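Ticket 567 – Drinks table: tape lifting from paper cover
Opened: 23 March 2020
Opened by: Yaroslav Demchenko
Site: Zitmont, drinks table
Status: Open, awaiting supplier
Priority: Low

Problem as reported

The table cover is brown kraft paper, marked out into squares with dark blue tape. Tape ends come away from the paper within a day of laying. Wiping the table makes it worse. The paper comes from Drendell and the tape is Drulunura, 13 mm reel. Both were ordered in March to replace the old vinyl cover.
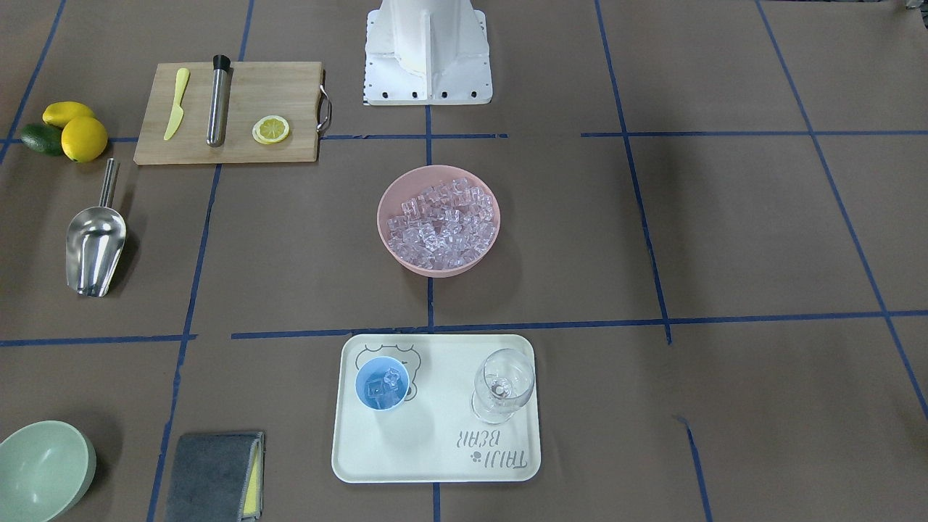

Placement on the grid has to stay repeatable, so the tape cannot simply be left off. Items are set out by square at the start of each session and returned to the same square afterwards. The ice is the main suspect for damp. Its pink bowl is filled nearly to the rim and stands just above the central horizontal line, so any meltwater running down the near side would reach the tape quickly. The lemon slice is on the cutting board and can be ruled out as long as it stays there.

Checks made

1. Paper surface. One side of the sheet is smoother than the other. We had been laying it smooth side down. Turned a spare piece over and taped both faces. After 60 minutes the smooth face held better under a thumb test.

2. Tape age. Reel taken from an unopened box. Same result, so storage is not the cause.
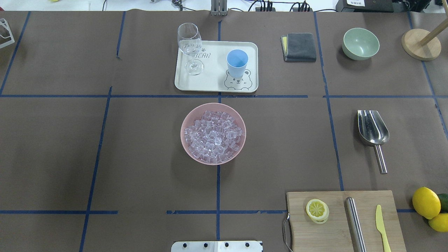
3. Damp. Put a wet cloth on a taped offcut for 60 minutes. Tape lifted at both ends, middle still stuck. Paper cockled under the cloth and did not flatten when dry. Repeated with a folded towel between cloth and paper – no lift.

4. Cutting method. Strips torn by hand leave a ragged end, and this is where the lifting starts. Strips cut with scissors and pressed down with the back of a spoon were still flat the next morning. 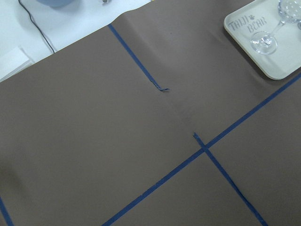

5. Tension. Strips longer than 1,000 mm were being pulled tight while laying, then creeping back. Now laid in shorter lengths with no pull, overlapped at the crossings.

Workaround

Lay paper smooth side up. Cut, do not tear. Fill the ice bowl lower and wipe its base before it goes down. Dry the scoop before putting it back in its square. Replace any lifted strip whole; patching the end leaves a ridge, and stemmed glasses are unsteady on it.

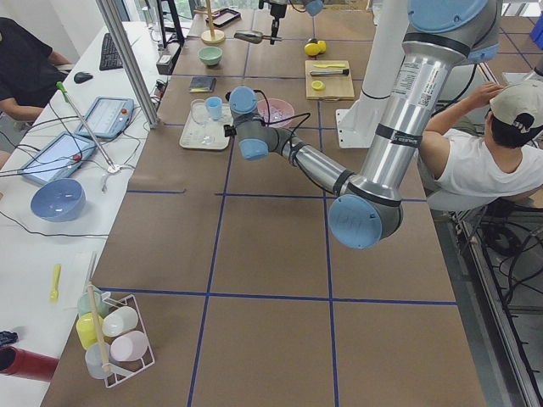 Drinks table with paper cover and tape grid; lemons and cutting board on the far section.

Outstanding

Hrytsenko to quote for a coated paper in the same width. Drendell asked whether the present stock is sized on one side only – no reply yet. Ticket to stay open until a coated sheet has been through a full session with ice.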